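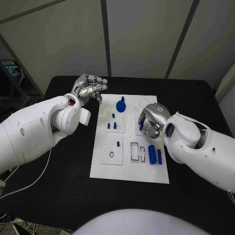
White board, little blue pegs, black table. My kind of morning.

Ishbel Geddes
2020-09-12
I've been promising a thread about peg boards for ages, and the kettle's on, so let's go. I lay these things out for a living (well, part of a living) and I have far more opinions about small blue pegs than a grown woman should probably admit to.

Start with the background. A white board on a black tabletop is a lovely combination and I'll defend it forever. You always know where the board stops. I spent most of a winter with a white board on a pale gray bench at Keltwood and I was forever nudging the thing with my elbow and not noticing until I went to put a peg in and the hole had wandered off.

Next, the color of the parts. I like blue. Dorian Riviere likes orange and we've had this argument over many sandwiches. Blue on white reads beautifully at arm's length and doesn't make your eyes buzz by mid-afternoon. Orange does, Dorian! It does!

The dark blue knob up near the top is my favorite piece of the lot. Wide flat disc for a base, short round post standing up from it. It's such a friendly shape to pick up. If somebody is new to a board I always point them at the knob first and let the tiny pegs wait their turn.

And then the tiny pegs, oh my goodness. There's one standing by itself just down and to the left of the knob, and if you've never tried to set something that small upright without tipping it, please go find one and have a go. You hold your breath without meaning to.

Spares! Order more than you need. My last box from Mavberg had 200 small pegs in it and I thought I was being ridiculous, and I've already been into the bottom layer. They roll. They get into cuffs. I found one in my lunch bag in December and it had been to the dentist with me.

Let me talk about the circles. There's a thin circle outline on the board to the right of the knob and a smaller one a little below it, and people sometimes ask me if an outline is cheating. I don't think so at all. A drawn circle says "something round could live right here," and that's just good manners in a layout.

My own rule for outlines is thin lines only. I once drew a set with a big fat marker and you could park a part on the line at three different spots and call every one of them right. We wasted a whole afternoon debating where the middle was.

The pair of pegs side by side in the little white plate is a different kind of fun. One peg is about getting it in. Two close together is about getting the second one in without knocking the first, and you have to think about which way you're coming from. I go far side first. Dorian goes near side first and then says a word I won't type.

Someone messaged last time to ask about plates that sit on the board versus holes straight in the board. I use both, but I'm fond of plates. If the spacing is wrong you redo one plate and leave the rest alone. My old Curkeder sheet had everything drilled straight into it and one bad hole bothered me for years.

Layout advice, from someone who has redone hers 6 times: leave more room than you think. Every part needs space for the fingers as well as for itself. On paper it looks terribly empty and you'll want to fill the gaps with more pegs. Don't! Go have a biscuit and come back.

Oh, and keep the tall things toward the back. I had a knob right at the front edge of the Chevalier board and spent weeks reaching over it like I was getting the salt at a crowded dinner. Moved it to the top center and my wrists thanked me.

Cleaning, as a few of you asked: soft dry cloth for the board, and a dry paintbrush for the holes. I don't use anything wet near drawn lines after a sad experience with a spray bottle and a very nice set of circles.

Right, the kettle clicked off several posts ago and my tea won't make itself. If you've got a board of your own, please show me, messy ones especially, and tell me which side you start from on a pair.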